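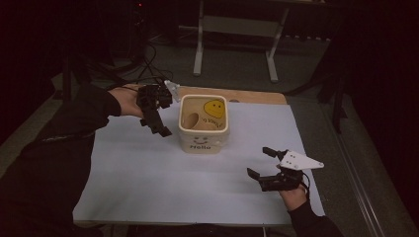 From the Clasmont office: what to expect from your fund's year-end work

It's that time again when the phones in our Clasmont office start ringing a little earlier in the morning, and most of the calls are some version of the same question: what do you need from us, and when do you need it? We thought we'd put the answer in the newsletter this time, so that you can print it out, pass it along to whoever keeps your books, and come back to it when the requests start landing in your inbox.

First, a bit of news for those of you who haven't been by lately. The private funds group at Pindov has grown again, and we now look after 59 funds, most of them small and mid-sized private equity partnerships, along with a handful of hedge funds and a few family vehicles that don't fit neatly into either box. Many of you have been with us since the days when the whole group fit around one table, and we're very grateful for it. Our two newest clients came over from Kratochvíl when that firm stopped taking on fund audits, and they've been a pleasure to get to know (and very patient with all our questions about opening balances).

Now, the schedule. Planning calls begin in October, and we'd like to have yours finished before Thanksgiving if we possibly can. Plan on 40 minutes. We'll want to hear about new investments, anything you've sold or written down, changes to your partnership agreement, and any side letters signed during the year. Side letters are the thing most often forgotten, and they can change how fees and profits are split among your investors, so please have a good look through the file before we talk. If one turns up in February we'll deal with it, of course, but it usually means running the allocations a second time and nobody enjoys that very much.

After the call you'll get your request list through the Nollus portal. We've trimmed it quite a bit this year. Several of you told us that the old list asked for the same bank statement in three different places, and when we sat down and read it through, we had to agree with you! The new one is grouped by topic, and anything you gave us last year that hasn't changed will already be marked as received. If you've lost your Nollus login, call the front desk before 5 p.m. and they'll set you up again while you wait.

A word about valuations. For companies that don't trade on a market, we need to see how you arrived at your number, and a short memo written at the time is worth a great deal more to us than a long one put together in March. It doesn't have to be fancy. Tell us which method you used, which similar companies you looked at and why you picked them, and what has changed at the business since the last time you valued it. If you used an outside valuation firm, send us the full report with the back pages included, and let them know we may be calling with a question or two.

Draft financial statements will come to you 10 business days after we have everything on the list. We know that "everything" is doing a lot of work in that sentence, so if one item is holding you up, tell us and we'll start on the rest. Tax schedules for your investors follow once the statements are settled. Those of you with investors in several states should expect them to take a little longer, and you may want to mention it to your investors in your January letter.

We're also bringing back the fall breakfast for fund finance staff, at 8 a.m. here in the office, with coffee and those good rolls from the bakery downstairs. We'll spend the first hour on management fee calculations and expense sharing, and leave the rest open for whatever is on your mind. Each client is welcome to send 2 people. Invitations will go out in September, and parking behind the building is free until noon, though you'll need to give your plate number at the desk.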